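Notebook, August, housekeeping trial
Entry started 7:40, finished after lunch

Trarel wants bed making "partly automated" by next season. I have read their plan twice and I still can't find the part that says what happens to the people who make the beds now. There is one line about "freeing staff for guest-facing tasks." Our staff already talk to guests all day. They do it while carrying towels.

Where we are: 27 sessions logged with the hand-held grippers, all on made or half-made beds with a loose blanket to deal with. Pick up, fold, put down, repeat. The Omberg people count a session as good if the file is complete. They don't look at the fold. I asked whether a bad fold gets thrown out and was told the model "learns from variety." Gwendolyn laughed at that, then asked who would be redoing the variety at checkout time.

Her other point, which I want on paper: when she folds by hand she feels for the seam. With the gripper she has to look for it. She says she's slower and her wrist is tired by mid-morning. Trarel's sheet has a column for seconds per fold and no column for wrists.

Room 102, patterned blanket on the rose bedspread. Tufted headboard with the crystal buttons, so mind the plate when working up near the pillows. Busy fabrics everywhere in that room, and I'd like to see what the software makes of zigzags on top of flowers.

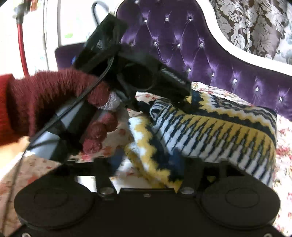 Things to sort out before the next block

Cable. It trails over the bedding while we work. Try routing it up the sleeve, or ask Omberg for a clip.

Gloves. Knitted ones are fine for me so far. Ask the others, don't assume.

Pay. Sessions come out of room time at the moment. If they want 250 of them, that has to be its own line on the schedule. I said this to Grustard on the phone and got "noted."

Targets. Rooms per shift must not go up on the strength of a demo. I want that in writing before session 28.

Triệu's version was supposed to do pillowcases by now. Last I heard it needed 2 people standing by, one to load and one to straighten. That is how many it takes us to do the whole bed.

Gwendolyn will keep her own tally of refolds, in pencil, on the linen room door. Copy it in here at the end of each shift.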